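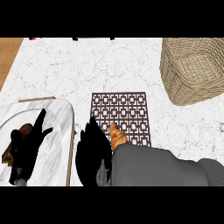 Adjoa Gyamfi
Contributing Columnist

May 30, 2018

My local bakery would like me to rate my visit. I know this because the receipt said so, the woman at the register said so while circling the web address in pen, and an email arrived before I had reached the corner. I had bought a roll. It was a roll I have bought many times before, and my feelings about it are settled.

I have been asked to rate a great deal this spring. My dentist wants to know how likely I am to recommend him to a friend. The gas company wants to know how it did. A parking garage on Taner Street, where I spent 40 minutes in a bad mood, would be grateful for my thoughts on the overall experience. The overall experience was that I left my car in a building and later it was still there. I gave it five stars, and I have been wondering ever since what four would have looked like.

My trouble with all this is simple. When everything is scored, the scores go up and the information drains out. We have all learned that anything under five stars is an act of war. My driver last month told me so directly. He was a pleasant man who drove well and talked a little too much about his brother-in-law's boat, and as I got out he said that a four would hurt him. So he got a five. Everybody I know gives fives. We hand them out the way my grandmother handed out hard candy, to keep people quiet and out of guilt.

That leaves the five meaning "nothing went wrong that I cared to discuss," and the one meaning "I am having a terrible week." Between them lies the entire range of human opinion, and it is mostly vacant.

In February I bought a toaster. I am not a difficult toaster customer. I want bread to go in pale and come out brown. But I had fallen into the habit of reading reviews first, and so I spent an evening on the Drollmont two-slice, which had 2270 of them. The first person loved it. The second person loved it and had not opened the box yet. The third gave it one star because it was delivered to a neighbor. A man gave it three stars and wrote only "toaster." I thought about him longer than I thought about any of the others. He may be the last honest critic in America.

By eleven that night I had read opinions from people who disliked the color, people who had wanted a different toaster, and one woman who was going through a divorce and had decided to tell us. I bought the Drollmont. It is fine. It runs a bit hot on the left. Not one of those reviewers had mentioned the left side, though in fairness I gave up long before the end.

A week later the company wrote to ask for my review. I did not answer. It wrote again, with the subject line "Did we do something wrong?" I have had relationships end with less emotional pressure than this.

I do understand the argument on the other side, and I used to make it. Before ratings, a bad restaurant could go on being bad for decades, feeding strangers near the train station. A plumber could flood one kitchen on Monday's promise and the next kitchen on Tuesday's. The ordinary customer had no way to warn anybody except by talking, and most of us don't know that many people. Letting customers speak up was a good idea. I would like to say that clearly, as I am about to be rude about it some more.

What we got was less speaking up than homework. My friend Dramani manages a small hotel up north, and he tells me that the number is all the owners look at. When it slips by a tenth of a point there is a meeting. Guests have figured this out. One couple asked him for a free night in exchange for what they called "a really generous write-up," and he gave it to them, and they gave him four stars on account of the pillows. He has changed the pillows. The next guest complained that they were new.

He also told me that the staff are now trained to ask for the five by name, at checkout, with a smile. I find this unbearable. A thing you have to ask for by name is a favor, and we should call it one. I am happy to do favors for hotel clerks. I would only like to stop pretending that the result can be used by someone trying to choose a hotel.

I think about Prustitz, the shoe repair place my mother used when I was growing up. Old Mr. Prustitz never asked how he was doing. He would have been alarmed to be told. You brought him shoes, he looked at them with open disappointment, and some 400 hours later, when you had given up hope, they came back better than new. By any modern measure his service was awful. The wait was long, there was no place to sit, and he once told my mother that her heels were worn down unevenly because of the way she thought. She went back to him for the rest of his working life. I don't know what you would do with that on a scale of one to five.

Here is my modest proposal. Let us rate things only when we have something to say. If the soup was so good that you stopped talking, write it down. If the plumber cried, write that down as well. Otherwise let the ordinary transaction go by in peace, with a thank you at the end of it and no follow-up email. Most of life is a three, and I mean that kindly. A three is a bus that came.

I tried this policy for most of a month. I ignored 213 requests, by the count in the folder where I had been putting them, and nothing happened to me, although the pharmacy has started to sound hurt. Then my driver with the boat stories turned up again, same car, and remembered me. The boat has been sold. There was a dispute about the trailer.

I gave him a five.

Filed under: Opinion, Everyday Life, Manners

We use cookies to improve your experience on this site. By continuing to browse, you agree to our use of cookies. Accept | Learn more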